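Keeping a Small Kitchen in Order, and Some Things I Learned About Drains and Drawers

In our flat the kitchen is the smallest room after the bathroom, and for 11 years I have been trying to make it work for four people. I write down what helped. Some of it I learned from my mother, and some from neighbors, and a few things I learned by doing them wrong first.

Start with the drawer next to the stove. Everybody puts everything there. Take it all out on a towel and put back only the things you used in the last month. In my drawer stayed one ladle, two wooden spoons, the potato peeler, the good scissors and the can opener. The rest went into a shoe box on top of the cupboard. If in April you did not open the box, you can give it away with a calm heart.

For jars, write on the lid and also on the side. I wrote only on the lids for a long time, and then my son washed all the lids together. We ate semolina with sugar that was partly salt. Masking tape and a soft pencil are enough, and the tape comes off with warm water.

Long brushes should not stand with the bristles down. They bend, and after this they clean only the air. Hang them on a hook, or lay them flat in a bin where there is space for the full handle.

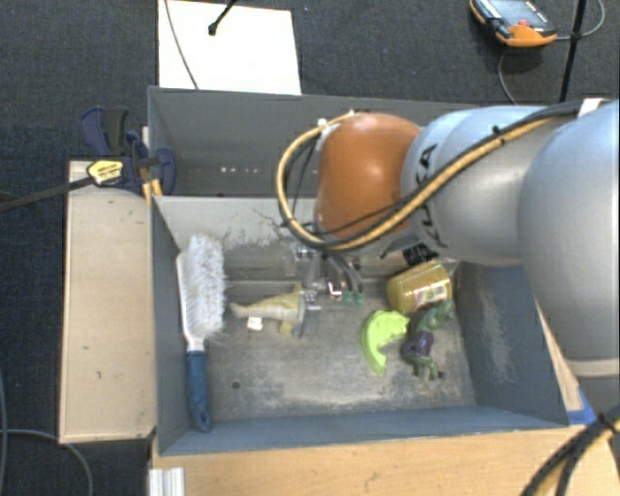 Aušra Butkienė

An open bin is better than one with a lid for the things which go in and out every day. With a lid, people leave the thing on top of the lid. I keep one bin under the window for what belongs to other rooms, and in the evening each person takes out their own. Bins with straight sides stand close together and waste less of the shelf. Wash them with dish soap and dry them before you fill them again, also in the corners.

Now the drain. When the water goes down slowly, do not begin with the strong chemicals. First take off the strainer and pull out what you can with a bent wire. Then put a bucket under the trap, unscrew it by hand and clean it with an old bottle brush. Look how the rubber ring was sitting, so it goes back the same way. After you close it, let the water run and hold a dry paper napkin under the joint. A wet spot on the napkin shows you a leak much sooner than your fingers will feel it.

My neighbor Sotiris puts a little cooking oil on the threads of the trap. I tried it and I do not recommend, it became sticky and smelled by summer. Plain water was enough for me.

For burned pots: cover the bottom with water, add two spoons of baking soda, boil slowly for 20 minutes and leave it until morning. Use a wooden spatula for scraping. Do not do this with aluminum, it will turn dark.

Cutting boards I rub with half a lemon and coarse salt, then rinse, then stand them on the long edge to dry. If you lay a board flat when it is wet, it will bend like a boat. A board that is already bent a little can be wetted on the hollow side and left under a heavy pot for one night. It helped with two of mine, but the third one cracked.

Next I want to write about the refrigerator door seal, which I am cleaning now with a toothbrush and warm soapy water.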